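Speaker notes, bag talk, 18 minutes plus questions

Slide 1. Title. Say who did the work: Gizella Rácz and Till Kohlhase ran the demonstrations, Joscha Wendt wrote the replay code. Thank Brinkmann for the arm time.

Slide 2. The task. Reach into a paper bag, take hold of one thing, bring it out. People do this without looking. Ask who in the room has found their keys that way.

Slide 3. Two ways to show it. By hand: you hold the wrist and move the arm yourself. By remote: you sit at the desk and steer. We recorded 476 demonstrations in total. Don't read out the table.

Slide 4. Side view, then wrist view. Leave both up for a while.
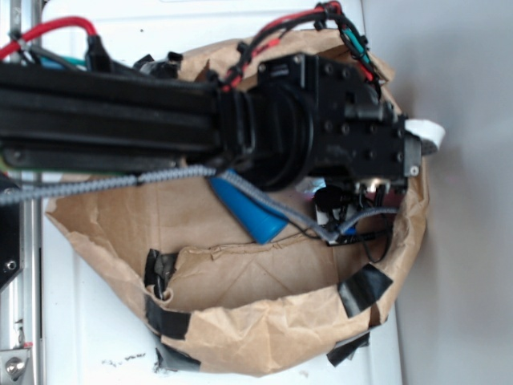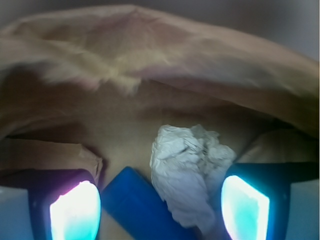

Slide 5. What the operators told us. Gizella preferred guiding by hand for the approach, since she could feel the paper push back. Till preferred the desk, where his own arm didn't block his sight. Both slowed down at the rim. Pause here, someone usually asks about force feedback. We had none at the desk.

Slide 6. Training. We threw out 40 demonstrations in which the bag tipped over. Mention that Grażyna Szulc disagreed and wanted them kept as examples of recovery. She may be right, and we haven't tested it.

Slide 7. Next steps. Softer bags, a second operator desk, the same task on the Zesine arm in October.

Spare slide, only if asked: cable routing and how we limit wrist rotation. Ute Diekmann has the drawings.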